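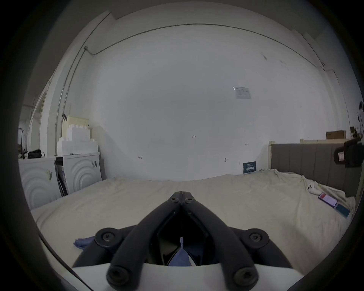
## Session 4: Staying upright – what a motorcycle does before you notice

Welcome back, everybody, and thank you for bearing with the room change. These notes cover what we talked through on 23 Mar 2026, plus a few bits I meant to say and didn't get to. If you missed the session, read this slowly with a cup of tea and you won't be far behind.

Last time we stayed with the engine and gearbox. Now we come to braking and grip, and to the electronics that sit quietly between your right hand and the road. I'm fond of this topic, so forgive me if I go on a bit!

### Grip first

Everything a bike does, it does through two small patches of rubber. Brake, steer, speed up: it all comes out of the same purse. If you spend the lot on braking, there is very little left for turning, and this is why your first instructor kept telling you to get the slowing down done before the bend.

Grip also moves about. When you brake, the weight of bike and rider shifts forwards, the front tyre is pressed harder into the road and the rear goes light. Squeeze the lever gently at first and the front tyre has a moment to take that load. Snatch at it and you are asking for grip that hasn't arrived yet. (Tosbridge people, you'll remember the drawing with the see-saw. It's the same idea.)

### Anti-lock brakes

A locked wheel slides, and a sliding front wheel usually puts the bike on its side. Anti-lock brakes watch the speed of each wheel using a toothed or slotted ring and a sensor. If one wheel starts slowing far more quickly than the bike could possibly be slowing, the control unit eases the pressure on that brake, lets the wheel pick up, and puts the pressure back. You may feel it as a pulsing in the lever. Keep squeezing.

There are limits, and I'd like you to know them well:

- On gravel or wet leaves the system can keep the wheels turning, but stopping will still take a long way.
- Basic systems don't know the bike is leaning. They were designed with upright braking in mind.
- Tyre pressure still matters. A soft tyre is a soft tyre, whatever the dashboard thinks.

### Lean-sensitive systems

Newer bikes often carry a small measuring unit that senses how far the bike is tipped over and how it is pitching. With that, the brakes can come in more softly in a corner, and traction control can trim the engine before the rear tyre steps out. Mahnaz Vahidi asked whether this means you can brake as hard as you like in mid-corner. A very good question, and no, you can't – the purse is still the same size. The system only helps you avoid overspending.

### A worked sum

Take a bike and rider with a combined mass of 200 kg, travelling at 26 metres per second (a shade under 60 mph). The energy of movement is half the mass times the speed squared:

½ × 200 × 26 × 26 = 67,600 joules

Now halve the speed to 13 metres per second and do it again. You should get 16,900 joules, a quarter of the first answer. All of that has to go somewhere when you stop, and most of it ends up as heat in the discs and pads. Do please work it through with a pencil, even if you trust me.

### For next time

1. Find out whether your own bike has anti-lock brakes, and whether they take lean into account. The owner's handbook will say.
2. Read the Figueroa chapter on tyres. You can skip the part on racing compounds.
3. Write half a page on the Trusham hill problem: why does the rear wheel lock more easily when you brake going downhill?
4. Have a look at the route sheet for the Platargate ride and mark two places where you'd expect the grip to change.

Bring your questions, however small they seem. We'll start with chain wear and then move on to suspension, so wear something you don't mind getting greasy.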